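Tetance Robotics Workshop, Kurnwood site
Open day: pre-opening safety checklist, demonstration bay 5
Checked by: Elisa Monti
Accompanied by: Themis Stefanou (demonstrations)
Wednesday, start 7.30 am, doors 10 am

1. Access and floor
Main route from reception clear: Yes
Visitor line taped down: Yes
Comment: tape was lifting near the fire door and has been relaid.
Fire exit unlocked and unobstructed: Yes
Cables outside the demo area covered: No at 7.30, yes at 9.10
Comment: one extension lead ran across the walkway from the Fleststead stand. Marina Xenos had it moved behind the stand. No further action.

2. Electrical
Test labels in date on all portable equipment: Yes, except one
Comment: item 2514 (desk lamp) had no readable label. Removed from the bay and tagged.
Sockets not overloaded: Yes

3. Emergency stop
Button within reach of operator: Yes
Second button within reach of the visitor host: Yes
Both tested with arms powered: Yes
Comment: tested twice, once from rest and once during a slow move. Arms held position both times. Reset needs the key, and the key stays with Themis - it was left in the drawer at the last open day.

4. People
Maximum in bay at one time: 22, including staff
Comment: the July risk assessment allowed more, but the bay was larger then. Sign on the door has been changed to match.
Host briefed: Yes (Eirini Kourkoulas, morning)
Afternoon host briefed: No
Comment: Anastasia Sfakianakis arrives at noon. Brief her before she takes a group in.
Under-12s with an adult at all times: on the sign and in the joining email.

5. Table demonstration (two arms, fruit and plate)
Mat flat and not sliding: Yes
Objects soft or light, no glass: Fruit yes. Plate - see comment
Comment: I would prefer a plate that can't break. Themis has asked to keep the white oval one as the grapes are easy to see against it. Agreed, provided the lift height stays low and the front row is kept behind the line.
Hands checked for loose parts: Yes
Speed limited to demonstration setting: Yes 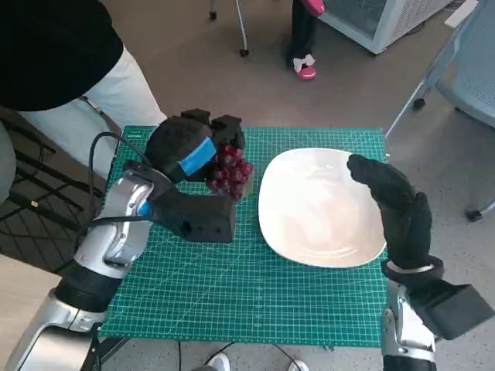

Fruit used in the demonstration is not to be eaten. Eirini will say so at the start of each group, and there is a covered bowl for visitors in the canteen. Change the grapes at midday and wipe the mat if any have split.
Staff working near the table: long hair tied back, no lanyards, closed shoes.
Comment: lanyards are still the usual fault. Clip-on badges are in the Karras box at reception.

6. Outstanding before doors
Brief afternoon host (Eirini, by 12.30)
Replacement lamp, or do without (Marina)
Spare plate, non-breakable, for the next open day (Themis)

Result: bay 5 may open, subject to the afternoon briefing.
Signed: E. Monti, 9.40 am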